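Sunenby Home Forum > Bathrooms > Stone and tile care

Stone shower base: specks come back after every wipe

olvera_mel
Joined June 2018
Posts: 5

Raised polished stone base, beige, cream painted wall on one side and beige ceramic tile on the other. I clean it dry first, then with a damp cloth, then buff. Small dark specks stay behind on the surface. Cleaner is Plerkik neutral, diluted per the label. Is the cloth the problem or the order of the steps?

Melquiades Alvarado

lasto200
Posts: 3,091

The order is fine. The cloth is the problem. A bunched cloth pushes grit ahead of it and leaves it in a line where the stroke ends. Fold it flat in quarters, pull toward the front lip, turn to a clean face after each pass. Hair needs to come off before any water goes down. Once it's wet it sticks to polished stone.

gritline
Posts: 200

Disagree on folding. On a flat base, yes. Near a wall you want it bunched so you can get pressure into the corner. What matters is how much water is on the stone. If you can see a puddle you have too much.

Also, where do you keep the bottles while you do this? Glass on polished stone is how I chipped mine.

olvera_mel

Everything goes in a wicker basket on the floor.
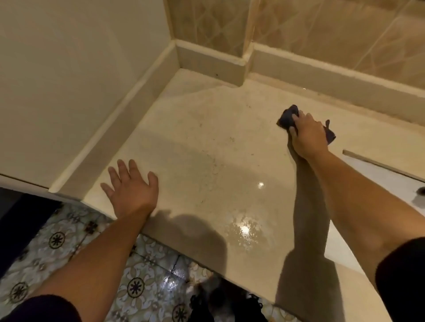
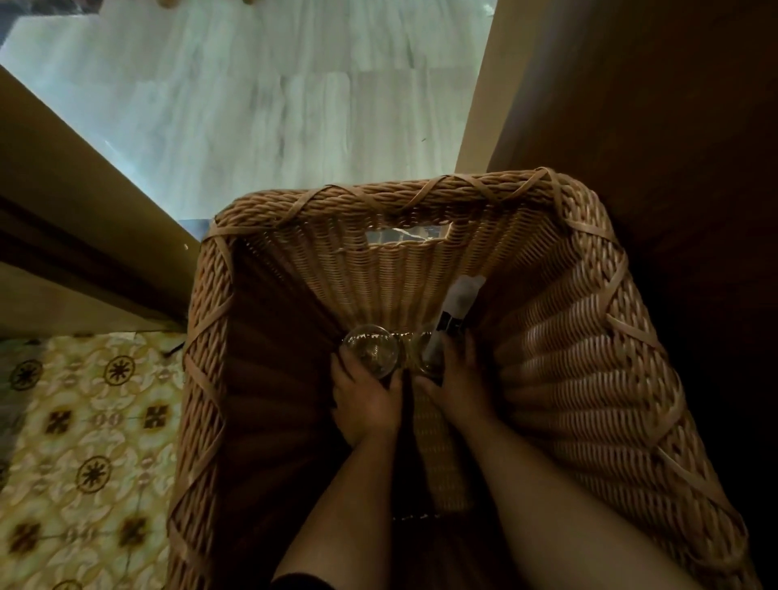

The cloth is dark gray, so I can't see what it has picked up. I have two of them and alternate. I had assumed they were equivalent, but one is older and sheds a little when dry. Could be part of it.

lasto200

Then part of what you're seeing may be lint. Test it: wipe a dry, clean piece of glass with the older one and hold it up to a lamp. If it sheds, retire it to floors. Buy a white one for stone. Dark cloths hide dirt and you end up putting it back down.

Dalia Ķēniņš
Moderator

Moving this from General. Two notes.

No vinegar or lemon cleaner on this until you know what the stone is. Marble and limestone both etch, and the dull marks do not wipe off.

Wicker is fine for carrying, less so for storage in a bathroom. The weave holds moisture and the underside goes first. Put a tray in the bottom or keep it in the hall.

gritline

Wicker lasts for years if the room has a fan. I wouldn't bother with a tray. I would put a folded towel between the glass pieces so they don't knock together.

Dalia Ķēniņš
Moderator

A towel holds more water than the wicker does. Tray.

olvera_mel

Did the lamp test. The older cloth sheds, the newer one doesn't. Vacuumed the base with the brush head, then used the newer cloth folded flat, less water. Most of the specks are gone. There are still a few at the back by the tile that don't move with a fingernail, so they may be in the stone – or old grout haze. Will try a plastic scraper before I put anything stronger on it.

lasto200

Plastic is OK. Keep it nearly flat and the surface damp. If they don't lift, leave them.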